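Ticket 1210: Bed slats slipping out, spare room
Status: Open (again)
Product: Stesard single bed, white
Category: Home > Bedroom > Beds & Frames > Noises

Customer reports that the bed makes a crack like a starter pistol whenever anyone over the age of 3 sits down on it. I am the customer. I am also, it seems, the support department, as Stesard's help line has been playing me the same pan flute since October.

Tried so far: tightened all the bolts along the side rail. Took the mattress off, put the slats back in their slots, put the mattress on again. The candy-print cover went back on crooked and is staying that way. Quiet for one night.
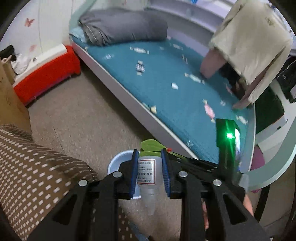 Second attempt, 7 p.m. Moved the bed a hand's width along the carpet in case the floor was uneven. The floor is fine. My back has been logged as a separate issue.

Gisik sells a strap kit that is meant to hold slats at the right spacing. Fitted it. The slats now slip out together, as a team. The Cirillo forum says to stick felt under each end, and the one reply to that says never to use felt under any circumstances. Went with felt.

Update: no crack when sitting. There is a low groan when getting up, but that could be me. Leaving the ticket open until a guest has slept on it and lied to me about how well.

Recent tickets
Makar wardrobe door opens by itself at night
Gisik strap kit: which side is up?
Squeak in headboard, left side only

Back to top | Contact the help desk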